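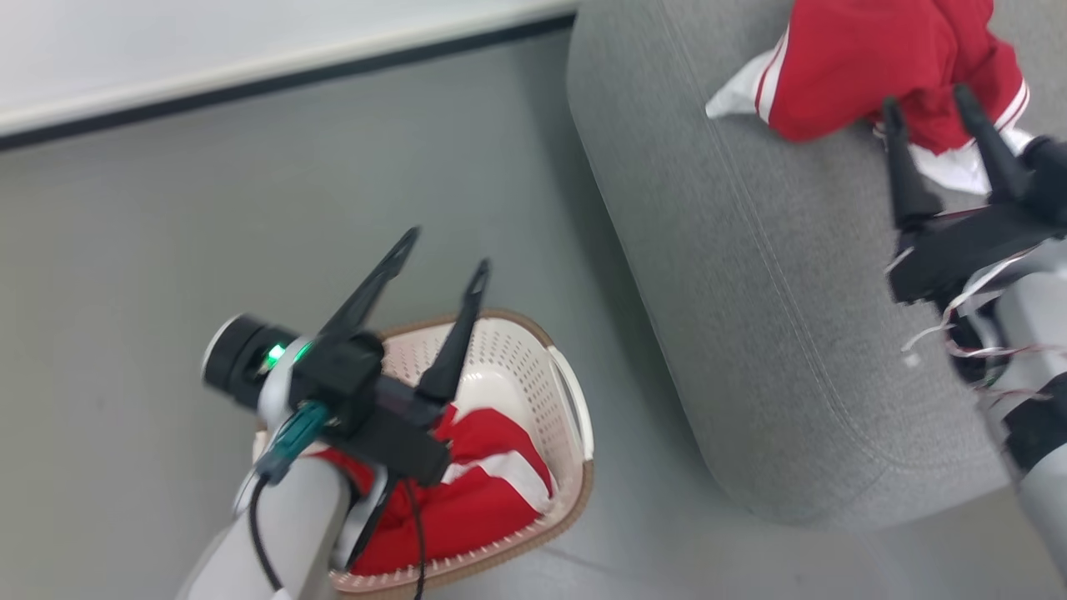
Left gripper open over the basket, right gripper at the red garment on the ottoman.

Reports > Setis Laundry Project > August progress

August was a great month for the Setis work, even with a fault in the middle of it! We ran 294 basket trials at the Plesley site and 87 of them stopped early. Nearly all the stops had one cause: the left gripper lost its close signal when the arm reached low, so the fingers stayed open and the controller timed out. We traced it to a worn connector at the wrist (a very satisfying find after 2 long days of swapping parts).

One stop was a safety matter. The right arm kept moving for 4 seconds after the left had faulted. Nothing was hit, but we paused all trials until Dubey sent new firmware that halts both arms together.

The new connector is fitted, and we're excited to be running again. Next we move to mixed loads at Clestance, and we ask that the spare wrist cable be added to the parts budget.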